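Features > Food & Home > The Bread Basket

Who Still Needs a Bread Basket?

Every spring somebody decides the bread basket is back. This year it is Sollent, the tableware people, who want us to believe a shallow bowl of woven reed will make supper slower and kinder. I have my doubts. I own 2 baskets and supper is as rushed as ever.

Brenda Yeoman ran the dining room at Mapplebeck for years and has little patience for the idea. "Bread dries out in a basket," she told me. "You put it in there to carry it to the table – then you eat it." She never used a liner unless the rolls were warm, and she thinks a deep basket only hides the stale ones at the bottom.

On shape, at least, I agree with her. A low oval is easy to reach into, and it passes from hand to hand without knocking over a glass.

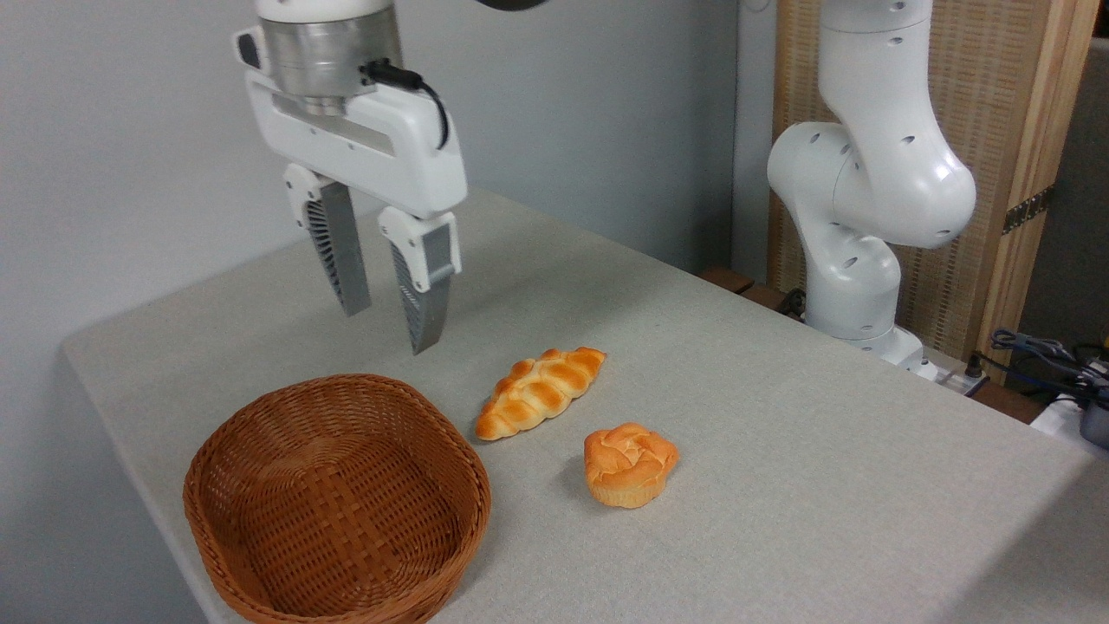 What the Weave Is For

Sellers talk about the weave letting bread "breathe." Fine, but so does a plate. A tight weave of flat strips does keep most crumbs off the cloth, and I'll grant it that. It also holds on to flour, and no stiff brush I've tried gets all of it out.

Skip the soaking some guides recommend. Shake it over the sink, wipe it with a damp cloth and leave it upside down overnight. Mine has lasted that way since June.

Contact | © Utska Magazine | Back to top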